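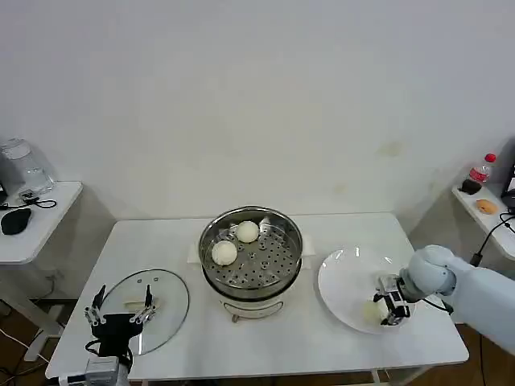

The Skollimine steamer with its lid off: two buns in the basket and one on the plate

I've had the Skollimine electric steamer since March and I keep getting asked whether it's worth the cupboard space, so here goes. Mine came from Gunawan, the kitchen shop by the bus station, and cost a bit more than the Zudness one I'd been looking at online.

What sold it to me was the basket. It's stainless steel with a perforated tray in the bottom, and after years of bamboo that went a funny colour and smelt of old cabbage, I was ready for something I could just scrub! The base is plain white and goes with everything. I do put a folded mat under mine — it dribbles a little at the back when it's going full tilt.

Now, buns. I make a dough with 400 g of flour and it gives me more than the basket will take in one go, as they puff up a lot and stick together if you crowd them. I tend to do them in batches and keep a big plate next to it for the ones that are ready. They come out smooth and properly fluffy (frozen ones from Skekia do nicely too, if you can't face kneading). Give them room from the sides as well, or you get a flat edge where they've leaned on the metal.

The lid is glass with little steam holes near the edge, so you can have a nosy without letting all the heat out. It's a big round thing though, and it needs its own bit of worktop when you take it off. Do mind your wrists when you lift it — I've had two small burns and both were my own silly fault.

Grumbles? The lead is only 80 cm, so it has to live right by the socket, and the beep at the end could wake the street. I've got used to both, more or less.

I'd buy it again, but I'd wait for Gunawan's sale.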